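Flurkis Packed Lunch Recipes

README for the recipe collection, third release

Contents

What this is
What is in the folder
Fields in the recipe file
How the recipes were collected
How the recipes were tested
Units and conversions
Allergens
Known problems
Changes since the second release
Using and sharing the recipes
Sending a correction

What this is

Flurkis is a collection of 348 recipes for food that gets made at home, packed in a container and eaten somewhere else a few hours later. Most are lunches. There are also snacks, spreads, dressings and a small number of breakfasts that travel well.

The recipes are stored as plain tables so they can be searched, sorted, printed or loaded into a meal planner. The collection started as a shared spreadsheet for the Grorkutgate lunch club, whose members were tired of scrolling through long pages on their phones to find out how much vinegar goes in a bean salad. It still has that purpose. If you want stories with your soup, the old club newsletter is a better place to look.

What is in the folder

recipes.csv - one row per recipe, 348 rows plus a header
ingredients.csv - one row per ingredient per recipe, linked by recipe number
steps.csv - one row per step, in order
notes.csv - comments from people who cooked the recipe
swaps.csv - ingredient substitutions that were tried, with the result
units.txt - the conversion table used for this release

All the tables are saved as UTF-8 with commas between fields. Text that contains a comma is wrapped in quotation marks. Some spreadsheet programs turn fractions such as 1/2 into dates when they open the file. Set the amount column to text before importing and the fractions will stay as they are.

Fields in the recipe file

recipe_id: a number that never changes, even when the title does. Numbers of removed recipes are not used again, so there are gaps.

title: the name of the dish in ordinary words. "Chickpea and celery salad" and so on.

type: one of salad, sandwich, wrap, soup, grain bowl, pasta, baked, snack, spread, dressing, breakfast.

servings: whole numbers only. A serving is one adult lunch. For spreads and dressings this is the number of lunches the batch will cover.

active_minutes: time spent chopping, stirring and washing up as you go. Does not include time in the oven or the fridge.

total_minutes: start to finished container, including cooling.

keeps_days: how many days the dish is still good in the fridge, counting the day it was made as zero. This is a judgment about taste and texture made by the people who tested it. It is not food safety advice, and the usual rules about cooked rice, eggs, fish and meat come first.

pack: how the dish should be packed. The values are together, dressing apart, crunchy apart, and warm.

needs_heat: yes if the dish has to be reheated to be worth eating, no if it doesn't, either if people were split.

source: club, family, or Mosquera. See the next section.

How the recipes were collected

There are three sources.

The first and largest is the Grorkutgate lunch club. Members wrote up what they were already making, usually in their own shorthand, and an editor filled in missing amounts by asking them. When a member couldn't give an amount, the dish was cooked with them in the room and the ingredients were weighed as they went in.

The second is family recipe cards. They were typed up as written and then edited for length. Cards that called for a can of something by size were checked against cans sold now, and where the sizes had changed the weight was used instead.

The third is Mosquera, a small lunch counter that closed and gave the club its kitchen binder. Those recipes were written for large batches. They have been cut down to four servings, and in a few cases cutting them down changed the result. The dressings in particular came out too sharp when everything was divided evenly, so the vinegar was adjusted by taste. Each adjusted recipe says so in the notes file.

Every recipe in the three sources was read by an editor before testing. Duplicates were merged when the ingredients and method were the same. Two egg salads that differ only in the mustard are one recipe with an entry in the swaps file. Tuna salad with pasta and tuna salad without pasta are two recipes.

How the recipes were tested

Of the 348 recipes, 300 have been cooked by at least one person other than the one who sent them in. The other 48 are marked untested in the notes file. They are included because people asked for them, and several are very plain things like overnight oats.

A test means that someone cooked the recipe from the written steps without asking for help, packed it the way the pack field says, and ate it at least three hours later. They then wrote down anything that was unclear, and whether they would make it again. A recipe that nobody wanted to make again was either fixed or taken out.

Salt was the most common complaint. Food eaten cold tastes less salty than the same food eaten warm, and many of the original amounts had been judged straight from the pan. The steps now say to taste again after chilling wherever this came up. 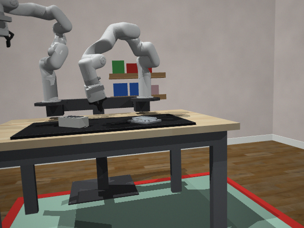 Jernemura wrote back after the second release to say that the keeping times for grain bowls were too generous. By day three the cucumber had let go of all its water and the farro underneath was swimming in it, and a note about packing the cucumber apart would have saved two lunches. The same message asked for the keeping time to be given separately for the base and the toppings.

The first part of that has been done. Every grain bowl with cucumber, tomato or melon is now marked crunchy apart, and the keeping times were cut by a day where the toppings are mixed in. Splitting the field in two would mean going back to all the testers, so it is on the list for a later release.

Units and conversions

Amounts are given in cups and spoons first, with grams in a second column. A total of 209 recipes have grams for every ingredient except salt, pepper and dried spices. The rest have grams for some ingredients or none.

Grams were measured on a kitchen scale during testing wherever possible. Where an amount was converted from the table in units.txt, the converted column says yes. Treat those numbers with some care, especially for leafy greens, grated cheese and anything chopped. A cup of chopped parsley depends a lot on who is chopping.

Oven temperatures are in Fahrenheit. A can of beans means a 15-ounce can, drained and rinsed unless the steps say to keep the liquid. A can of tuna means a 5-ounce can, drained. Eggs are large. Butter is unsalted. Onions, when no size is given, are medium - the size of a tennis ball or a little bigger.

Allergens

There is a column for each of milk, egg, fish, shellfish, tree nuts, peanuts, wheat, soy and sesame. The value is yes, no or check.

Yes means the ingredient is in the recipe as written. No means it is not in any listed ingredient. Check means it depends on the brand, which comes up often with bread, stock cubes, curry paste, mayonnaise and anything from a jar.

These columns were filled in by hand and have been read through twice, but they can still be wrong. Please read the labels on what you buy. The swaps file can also change the answer. Swapping sunflower seed butter for tahini removes the sesame, and swapping it the other way puts it back, but the allergen columns only ever describe the main recipe.

Known problems

The collection leans heavily on beans, tuna, eggs and pasta. That is what the club eats. There are few recipes with pork or lamb and only one with tofu.

Soups are underrepresented because several members have no microwave at work and don't own a wide-mouth thermos.

The active_minutes field varies from cook to cook. The number given is from the slowest tester, which some people find discouraging. If you chop quickly you will come in under it.

Recipe titles in the family group were kept as they were on the cards, so searching by title for an ingredient will miss some. Search ingredients.csv instead.

Avocado appears in more recipes than it should, given how it looks by noon. The notes suggest lime juice and a tight cover. Results were mixed.

A few steps still say "cook until done." Each one found so far has been replaced with a time and something to look for.

Changes since the second release

Added 112 recipes, most of them from the Mosquera binder.
Added the pack field.
Shortened keeping times for grain bowls.
Moved substitutions out of the notes and into swaps.csv.
Corrected the baking soda in the pumpkin muffins, which was listed as tablespoons and should have been teaspoons.
Removed a rice salad that was already in the collection under another title.
Renamed the type "bowl" to "grain bowl," as it was being used for soup.

Using and sharing the recipes

You may print, copy, change and pass along anything in this folder. If you post a recipe somewhere, please name Flurkis and give the recipe number so that corrections can reach your readers. Please don't sell the collection as a book or put it behind a paywall.

If you load the tables into a meal planner, join ingredients.csv and steps.csv on recipe_id. Sort the steps by step_number. They are mostly in order in the file, but a few late additions were put at the end.

Sending a correction

Send the recipe number, what the recipe says now, and what you think it should say. If you cooked it, include how many servings you made and whether you weighed or used cups. Photos are welcome but not needed.

Corrections to amounts, temperatures and allergens are made first. New recipes are read in January and again in late summer, when the club has more zucchini than it can use and everyone is looking for ideas.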